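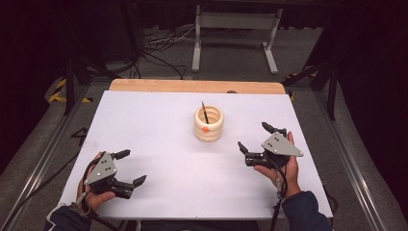

Quick writeup of how we do bimanual demos with hand-held grippers, no robot arm in the loop. People keep asking so I'm putting it in one place. The task I'll use is pen in cup, the most boring one we have, which makes it good for learning on. You want a plain board under everything, white if you can get it, and one cup with a shape the policy can't confuse with anything else. Ours is the cream ribbed one with the orange dot on the front. The dot matters more than it looks, see step 3. Two grippers, one per hand, jaws open at the start, cup in the middle and toward the far side so both hands can get at it.

What you end up with: a set of demos you can train a two-arm policy on, plus a score you can trust. Ours is 3370 demos over several tasks, but you do not need that many to see the method work. 1000 on one task was enough for us.

Step 1. Set the board

Tape down or clamp the board so it can't creep. If it creeps your positions are junk and you won't notice till training. Wipe it. Matte is better than shiny, glare eats the jaw tips. Mark your cup positions on a sheet of paper, not on the board — marks on the board are a gift to the policy, it will learn the marks.

Step 2. Grippers on, cables down

Cables go down along the wrist and off the near edge of the table. Never across the board. Long sleeves pushed up if they're floppy, tight cuffs are fine. Open and close each side 3 times before the first take and check the width readout goes all the way to both ends. If it doesn't, rezero. Do this again after lunch, the zero drifts.

We run Stumo for logging and it stamps both sides off one clock. If you use something else check the left and right streams line up. Tap the two grippers together once at the start of each session, you get a spike on both and can measure the offset. Ours was off for most of March and I had to throw out a lot of good takes. Painful.

Step 3. Pick where the dot faces

For each take the dot either faces you or is turned away. Write down which. We wanted to know if the policy was really finding the cup or just finding orange, and the only way to tell is to have both in the data and score them seperately. Start with dot facing you, its the easy case. Switch after 20 takes. Switch back after another 20.

Step 4. Do the take

Hands start low and wide, jaws open, cup between them. Hold still for a beat so the start is easy to cut. Then one side steadies the cup, other side takes the pen. Lift straight up, clear the rim, lay it on the board. Hold still again. Stop.

Go slower than feels natural. Hand speed is the thing everyone gets wrong. You can move far faster than the arms can and the policy will try to copy you. Katalin Fodor's rule in our group is that if you can talk in full sentences while doing it, speed is ok.

Fumbles: keep them if you recover, bin them if you knock the cup over. A set with no recoveries gives you a policy that freezes the first time it misses.

Step 5. Train and score

Nothing fancy. Relative gripper poses, not absolute. Include the pose of one hand as seen from the other, we left that out in the first version and the two sides kept bumping into eachother over the cup. Adding it was the single biggest fix. Bigger than more data.

Score on cup positions that are not on your paper. Same start for every policy you compare. Two columns, dot front and dot away. If dot away is much worse, go back to step 3 and collect more of those.

Our result in short — trained only on dot front, the policy wandered as soon as the cup was turned. Mixed set, same total size, the gap mostly closed. Didn't need a bigger model. Haven't tried it with clear cups, Hyun says they have and it's ugly.

Gotchas

Pen lean. Vary it. Left, right, toward you. Thin pens are hard, start with a fat one if your fingers slip.

Don't have two people swap mid session without a note in the log. Styles differ a lot.

Back up before you trim. Yes I learned this one.

Config files are in the Wellau folder, ask if you can't get in. Flestel version is coming when I get time.

14 comments
Share 37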